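Section 7. Lighting the cake

This section covers the birthday cake setup on the work table, from laying the mat to putting out the candles. Read it through once before placing the cake. Filling and decorating are covered in Section 6.

7.1 Before you start

You will need:
Cutting mat
Round cake plate
Decorated cake, chilled
Thin candles
Long-nozzle lighter
Card
Lidded container for spare decorations
Damp cloth

Chill the cake for 40 minutes after the last layer of cream goes on. Cream that has not set will slump when the candles are pushed in, and the fruit will slide toward the edge.

CAUTION: Check that the lighter is filled and that the trigger releases fully before bringing it to the table. Do not use a lighter with a sticking trigger.

7.2 Laying out the table

1. Wipe the table and let it dry.
2. Lay the cutting mat flat. Press down any corner that curls.
3. Set the cake on its plate near the center of the mat. Leave at least 80 mm of clear mat on every side of the plate.
4. Turn the plate until the best side of the decoration faces the guests.
5. Place the container of spare decorations at the side of the table, away from the side the lighter will come from.
6. Put the card on the mat where it can be read. Keep it out of the path of the lighter.

NOTE: The Fimden mat is rated for cutting only. Do not put a hot pan or a lit candle directly on it.

7.3 Placing the candles

1. Push each candle straight down into the top layer to a third of its length. Do not twist it.
2. Keep candles clear of leaves, fruit stems and paper toppers.
3. Space the candles so that each wick can be reached without passing over another one.
4. If a candle leans, pull it out and set it in fresh cream beside the first hole. Cover the hole with a little cream from the Tiêu piping bag (part 342).

7.4 Lighting

1. Bring the lighter in level, from the side, with the nozzle pointing at the candle.
2. Light the farthest candle first and work back toward the lighter.
3. Hold the flame at the wick until it catches, then release the trigger.
4. Draw the lighter back along the same line. Do not lift it across the cake.
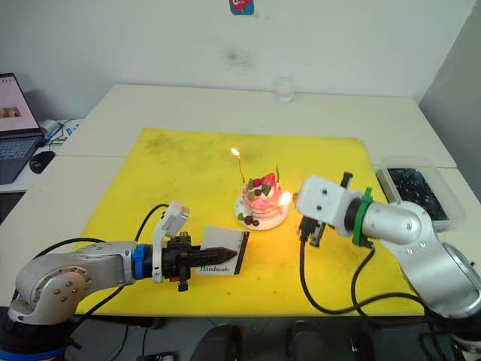

5. Set the lighter down on the bare table, clear of the mat and of any paper. The tip stays hot after use.
6. Check each flame. A candle that burns tall or leans toward the decoration should be put out and trimmed before it is lit again.

CAUTION: Chocolate and cream soften quickly near a flame. Do not leave candles burning for longer than the song.

WARNING: Never leave a lit cake unattended. Keep sleeves, hair and loose cables away from the flames.

7.5 Working with a second person

On a small table, one person should watch the cake while the lighting is done. The watcher stays on the far side, keeps the plate steady if needed, and says when a wick has caught. Agree beforehand which side each of you will work from. If you lean in to look, stay back from the lighter and do not reach across the mat. 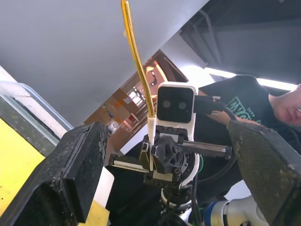
Fig. 7-2. Leaning in and looking down.

7.6 Putting out and serving

1. Put out all the candles and wait until the smoke has cleared.
2. Remove the candles by the base. Discard any cream with wax on it.
3. Lift off large decorations before cutting and return them to the slices afterward.
4. Cut with a warm, dry knife. Wipe the blade after each cut.

NOTE: Flelus candles drip more in a draft. Close nearby windows, or turn off the fan, before step 1 of Section 7.4.

Corrections to this section go to Vy Cao at Barnau. Storage of leftover cake is covered in Section 8.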